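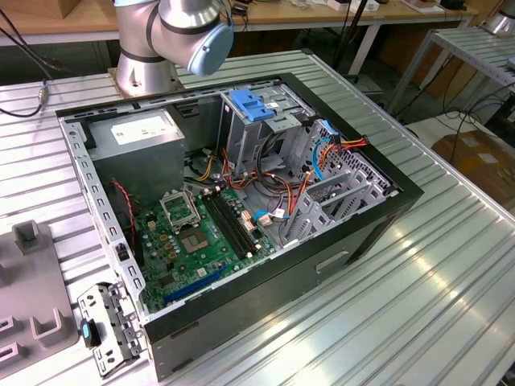
側板を外し、作業台に横倒しで置いたデスクトップ機。CPUソケットは空の状態

デスクトップPCの分解しやすさは「工具なしで開く筐体かどうか」で語られることが多い。カタログにもツールレスという語が並ぶ。しかし中古機の整備と部品回収を業務として見た場合、この指標は作業時間の説明としてかなり弱い。時間を支配しているのは配線である。本稿では、修理しやすさの評価項目に配線の取り回しを独立して加えるべきだと主張する。

写真の筐体は、青い樹脂のドライブ解除ラッチを備えている。指で操作する箇所に色を付ける設計は事務用PCで長く使われてきたもので、初めて触る作業者にも位置が伝わる。この点に異論はない。一方、電源ユニットからは橙、赤、黄、黒の線が束になって出て、筐体の中ほどを横切り、ドライブケージと反対側のベイへ向かう。青いSATAケーブルは右側で輪を描いている。ラッチがどれほど軽く動いても、線が通り道にあれば、部品はその線を避けるか抜くかしなければ出てこない。

筆者の勤めるSkoneckの整備室では、受け入れた機体ごとに工程別の所要時間を記録している。昨年1月からの累計は3,415台で、そのうち工程の内訳まで残したものが874台ある。内訳を見ると、側板の取り外しが全体に占める割合は小さく、機種による差もほとんどない。ねじ2本で留まる側板とレバー式の側板の差は、1台あたり数秒で収まる。差が開くのは、電源コネクタを抜き、束を退避させ、再組み立て時に元の経路へ戻す工程である。同じメーカーの同じ世代でも、結束位置が違うだけで順位が入れ替わる。

配線の問題は三つに分けて考えると扱いやすい。第一は長さで、短すぎる線はコネクタを抜くまで部品を動かせず、長すぎる線は余りの置き場を必要とする。第二は経路であり、よく交換される部品の上を通るか、縁に沿って回るかで手数が変わる。第三は固定方法で、使い切りの結束バンドは切断と再結束を伴うが、開閉式のクリップなら手で済む。いずれも材料費としてはわずかな差であるにもかかわらず、仕様書に記載されることはまずない。記載がないため購入側は比較できず、比較されないため設計側にも改善の動機が生じにくい。

Bondardの技術資料室が公開している社内向け評価票は、筐体の開閉、ドライブの着脱、メモリの着脱の各項目を点数化している。よく整理された票で、当社でも一時期そのまま使用した。ただし、配線に関する項目は備考欄にしかない。試験的に、工具の有無を問わず「ドライブ1台を交換する際に抜くコネクタの数」と「元に戻すべき固定点の数」を欄として追加したところ、合計点と実作業時間の並びは以前より近くなった。対象が9機種と少なく、統計的に何かを断定できる規模ではないが、票を改訂する根拠としては十分だと考えている。

反論は二つ想定される。一つは、電源をモジュール式にすればよいというものだ。自作機ではその通りで、不要な線を最初から付けずに済む。しかし法人向けに大量導入された機体では、専用形状の電源に線が直付けされていることが多く、整備の現場に選択権はない。もう一つは、ドライブがM.2に移行すれば線そのものが消えるという見方である。新規の機種については同意する。とはいえ、いま整備の列に並んでいるのは数年前に出荷された機体であり、3.5インチのベイと平たいSATAケーブルは当分扱い続けることになる。

同僚のAfshin Moradiは、配線は作業者の熟練で吸収できる範囲だと主張している。確かに熟練者は束の逃がし方を覚えており、手も速い。だが、熟練で吸収される時間も作業時間であることに変わりはなく、新人が入るたびに同じ学習が繰り返される。コネクタの爪を折る事故も、当社の記録では経験の浅い作業者に偏っている。個人の技能を前提にした値を機体の評価に使うと、機体側の欠点が見えなくなる。

CPUを外した後の扱いにも触れておきたい。空のソケットは接点が露出しており、その近くで線の束を動かすのは好ましくない。束の端に付いたコネクタが接点側に落ちれば、基板の再利用を断念する結果になりうる。当社では、CPUを外す前に束を筐体の外側へ逃がし、外した後はただちに保護カバーを載せる手順とした。しかし、逃がす余裕のない長さで作られた機体では、この手順自体が成立しない。配線は時間だけでなく歩留まりにも関わる。

購入側にできることは限られるが、ないわけではない。調達時の質問票に、ドライブ、メモリ、電源の交換時に抜くコネクタの数を記入させる欄を設ければよい。当社の取引先であるCulbridgeは、約600台の更新案件でこの欄を加え、回答を価格と並べて審査した。空欄で返してきた業者もあったが、二度目の照会では全社が数字を入れている。数えれば分かる項目であり、回答側の負担も大きくない。評価票の改訂案では、この欄を備考から本体に移し、配点をメモリの着脱と同じとした。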